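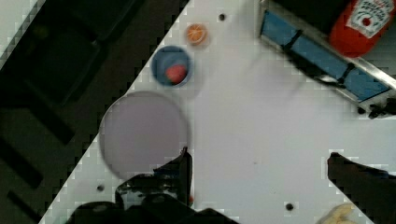
Leszek Marciniak wrote in July 2018:

> Has anyone else on the list switched to the Senon produce box? We have had it for 12 weeks now and I am a convert. It costs 38 dollars a delivery and the claim on the leaflet is that the average household throws out half as much fruit and vegetables once it stops shopping at the supermarket. I believe it. We waste next to nothing. They also say everything is picked within a day of delivery, and that members in Brevthorpe have kept 3,403 pounds of food out of the landfill so far. I think the co-op should put the leaflet in the newsletter.
>
> Leszek

Leszek, I'm glad you like the box. I had one for a while too and the carrots were good. But I don't want the leaflet in the newsletter, at least not with those claims on it, and I'd like to say why before it gets waved through.

Take the half-as-much figure. Half as much as what? I read the leaflet twice and it doesn't say who was asked, or when, or whether anybody weighed a single thing. If they asked their own subscribers "do you feel you waste less?" then of course people said yes. I would have said yes, in the same week I put a whole celery root in the compost because I had run out of things to do with celery root. People who have just signed up for something like this want to feel it's working. They are also cooking more, because a box of vegetables on the counter makes you feel guilty in a way a supermarket shelf doesn't. Give it a year and ask again.

Then the 3,403 pounds. That's a wonderfully exact number for something that didn't happen. You can weigh what goes into a landfill, more or less. How do you weigh what didn't? My guess is that they took the weight of everything they delivered and multiplied it by some fraction out of a report. If so, the number goes up every time they sell a box, even if every last turnip in it rots. I wrote and asked them how it was worked out. I got back a friendly note and a discount code.

"Picked within a day" I find hardest to swallow. My boxes in October had tomatoes in them. I'd like to see the field around Brevthorpe that gives you ripe tomatoes at the end of October, picked the day before. There were oranges as well, and I don't need to say much about oranges at our latitude. I have nothing against oranges. They keep well and the kids eat them. But they came on a truck like everybody else's oranges, and "picked" must be doing some other job in that sentence. Maybe it means picked off a shelf in the warehouse.

As for price, 38 dollars sounds fair until you put it next to what the Dudek stand charges on the market square. I kept the packing slips from 4 deliveries and priced the same things there, same weights as near as I could get. Dudek was cheaper each time, and I could leave out the celery root. You do have to carry it home yourself. If you don't have a car or you work late, the box may well be worth the extra, and I'd have no quarrel with a leaflet that said "we bring it to your door and it costs a bit more."

I know some of you will say this is a lot of fuss over one sheet of paper. We did run the Fanatwood leaflet two years ago without checking it, the one for the storage crates that were supposed to keep apples crisp until spring. I bought two. Mine were mush by New Year, and I still get asked about it by people who bought theirs because it came in our envelope. They figured we had tried it.

What would change my mind: Senon tells us how they got the half, and over how many homes. They say which items are local and which aren't, on the slip, every time. And they drop the landfill number or show the sum behind it. None of that is hard if the claims are sound.

Meanwhile, Leszek, since you have the scale from the jam days, would you weigh what you throw out for a month? Peels don't count, only things you meant to eat. I'll do the same with my Dudek shopping and post mine here whichever way it comes out. Two households won't prove anything either, but at least we'd know what was measured.

Please also trim the old messages when you reply, the last digest was unreadable.

Aleksandra Krawczyk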